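Zotow Cluvis jointed-finger gripper
Right or left hand, black and silver
Status: in stock, ships from Nirnville
Fits: Nadar arm wrist plate (adaptor for other arms sold separately)

Home > Grippers > Multi-finger > Cluvis

Overview

The Cluvis is the gripper we recommend to people who have already bought a two-jaw parallel gripper and are now cross with it. Parallel jaws are excellent at boxes. They are excellent at blocks, tubes and anything else that turns up in a promotional film. Hand one a coat hanger and it will hold the thing by the hook with great confidence while the shoulders swing about underneath like a pub sign in a gale.

Our in-house trial for general handling used to be a tray of plastic cubes. Usha Pillai, who runs our test bench, retired the cubes after the third gripper in a row got full marks and then couldn't put away a shirt for a paying customer. Her replacement is a clothes rack, a few garments and wooden hangers with metal hooks. It costs next to nothing and has made several expensive products look very silly.

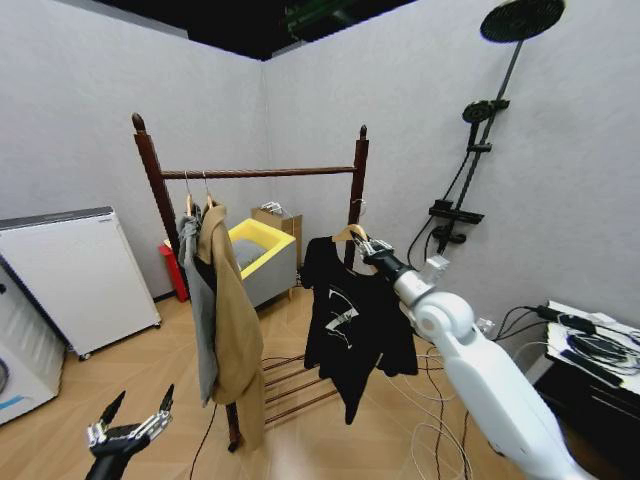 The hook is the whole problem. It is thin, it is round in section and it wants to turn. With two flat pads you get one line of contact, so the hanger pivots the moment the arm slows down. The Cluvis gets more than one finger round the neck area and closes them at different rates, so there is something on either side to argue with the swing. You can still set it off if you drive the arm like a getaway car. Please don't send us the footage.

What we compared it with

We ran the Cluvis against our own two-jaw gripper, the Zotow P, on the same arm with the same controller. Each gripper had seven sessions on the rack. A session is pick up, carry, hang, release and take off again, repeated until Usha says stop.

Zotow P: good at taking hold, poor at letting go neatly. The jaws open wide enough to nudge the next hanger along the rail, and sometimes the one after that. Perfectly all right if you own a single item of clothing.

Cluvis: slower to close, much tidier on release. The fingers can open a little and then back off the hook, so the neighbours are left in peace. Setting the opening for each finger takes an afternoon the first time and ten minutes once you've stopped being clever about it.

Our long-run counter for the Cluvis stood at 1,083 close-and-open cycles when Harish Thampi took it apart to look at the finger joints. The target had been 1,000, but he was at lunch. He found light wear on the fingertip covers and nothing he wanted to write down about the joints.

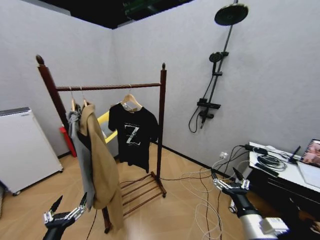

Black T-shirt on the rail beside the tan coat, both hands reaching in from below.

Controllers and cameras

The gripper will talk to the standard Nadar controller or to our own small one. The Nadar is quicker to set up and has a menu apparently designed by someone who disliked menus. Ours has fewer options, and most of them are in the right place.

For camera work we'd suggest a view from the head as well as one at the wrist. A wrist camera gives you a lovely close look at the hook right up to the point where the garment fills the picture, after which you have a lovely close look at cotton. Dark clothes on a dark rail are hard going for either, so try yours before you promise anybody anything.

Good for
Hangers, handles, light bottles, soft bags, awkward household things in general.

Less good for
Coins, single sheets of paper, anything you need moved fast. Heavy winter coats are possible but keep the arm close in. If your day is all boxes, buy the Zotow P and spend the difference on cake.

In the carton
One gripper, right or left (choose when ordering)
Wrist plate and bolts
Spare fingertip covers, set of 7
Power lead and data lead, both longer than you want
Printed guide, September edition

Questions we get

Can I use a pair? Yes. Order one right and one left. Two rights will bolt on quite happily and then annoy you for months.

Do the fingertip covers come off for cleaning? They do. Warm water, mild soap, and dry them before they go back on.

Will it fold laundry? It will hold laundry. Folding is between you and your software.

Can I try one first? Loan units go out from Nirnville for a fortnight. Ask for Harish, and send it back with all its bolts.

Related items: Zotow P two-jaw gripper; Nadar wrist adaptor; fingertip covers, soft; cable ties, large bag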